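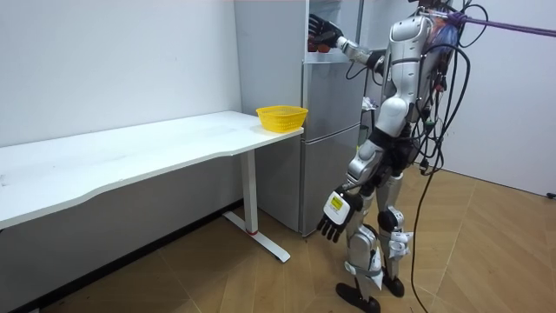
The Plirora tall fridge freezer in silver, top compartment open

Plirora Tall Fridge Freezer (silver)
Sold by Rurcombe Home & Kitchen
Reconditioned, fully tested
£200
In stock at our Prodville shop

I do love it when one of these comes in! We sell a lot of fridges at Rurcombe, mostly the little under-counter sort that go off to flats and garden rooms, so a proper tall one always cheers me up. The Plirora is the one I've got in my own kitchen at home, and I've been boring customers about it ever since I got it, so you may as well have the written version.

It's a fridge on top with a freezer underneath, in silver, and it goes nicely against a back wall where you can see it from the rest of the room. We've had white ones through the shop as well, but the silver is what people ask for and it's the one I'd pick. It looks very smart over a wooden floor (mine's on tiles, more's the pity).

What I like about it

The fridge being up top, mainly. I grew up with a freezer-over-fridge and spent my childhood on my knees looking for the cheese. With this one the things you want ten times a day are where your hands already are, and you only have to bend for the peas. If you're on the shorter side, do come and try the top shelf before you buy. I can reach the front of mine but anything that gets pushed to the back stays there until somebody taller comes to stay.

The shelves are glass and they lift out without a fight. You can put them back at different heights too, so if you're a big-bottle-of-squash household you can make a tall gap and still have room for the small stuff above. I keep mine with one squashed-up shelf for jars, then a roomy one for leftovers, then everything else, and the salad drawer at the bottom which is supposed to be for salad.

It's quiet. You do hear it click and have a little gurgle now and then, all fridges do, but I can sit at the kitchen table with the radio on low and not notice it.

What I don't like so much

The silver shows fingerprints. Small hands, buttery hands, all of them. I wipe it over with a damp microfibre cloth and then a dry one, going up and down, and that sorts it. Please don't use cream cleaner or anything scratchy, we've taken in part-exchanges that were ruined that way and there's no getting it back.

The egg tray is daft. It slides about every time you open up, and I took mine out in the first week. I use a bowl.

And the bottom freezer drawer is shallower than the others, because the works are behind it. Good for ice cubes and fish fingers, no good for a turkey.

The details

Height: 2,000 mm, so do measure under any cupboards or shelves
Layout: fridge above, freezer below
Finish: silver
Fridge shelves: glass, height can be changed
Freezer: pull-out drawers, frost free
Inside light: LED
Feet: adjustable at the front
Guarantee: 2 years, parts and labour, from us
Condition: reconditioned

On the measuring, a bit more. Leave a gap over the top and behind it so the warm air can get away. And think about the way in as well as the spot where it's going! The kitchen is hardly ever the trouble. It's the hall, the bend by the stairs, the porch door that only opens most of the way. Run a tape along the whole route from the kerb, and if anything looks tight, send us a picture and we'll tell you what we think.

What we do to it before you get it

All our reconditioned fridges are done at the Horrocks workshop across the yard from the Prodville shop. They check the seals, the thermostat, the fan and the light, swap anything tired, then run the whole thing with a thermometer in each section. After that it gets a very thorough clean inside and out. I've opened hundreds of these by now and they don't smell of anything, which is what you want from a second-hand fridge really.

There may be a light mark or two on the sides. If there's anything on the front, we knock some money off and ring you before it goes on the van.

Delivery and fitting in

Delivery is £20 in Prodville and the villages nearby, to the room you want it in. We'll level the feet, take the packing away and check it's cooling before we go if you've got time for us to wait. Further out, ask us for a price. We can take your old fridge at the same time for no extra, so long as it's empty and unplugged (please, please defrost it the night before).

Once it's in, leave it standing for a few hours before you switch it on. Then let it get properly cold before the big shop goes in.

Things people ask me

Can the doors be swapped to open the other way? Yes, we do it in the workshop, so say so when you order. It's much more of a faff once it's in your kitchen.

Will it go in a garage? I wouldn't. It's made for a heated room and it gets confused in a cold snap. We've got garage-friendly freezers on another page.

Has it got a water dispenser? No. I keep a jug in the door.

Does it beep if it's left open? It does, after a minute or so, and it's a polite sort of beep. You'll get to know it when you're putting the shopping away.

Can I get spare shelves and drawers? Usually. Horrocks keep a good stack of Plirora bits, so drop us a line with which one you need and I'll go and have a rummage.

To buy one

Order through the basket, or ring the shop and we'll put one by for you. There's one plugged in by the counter at Prodville that you're welcome to open and shut as much as you like. Milk for the staff tea lives in it, top shelf, left-hand side.

You might also want: fridge thermometers, spare ice trays, door-shelf bottle grips, microfibre cloths (pack)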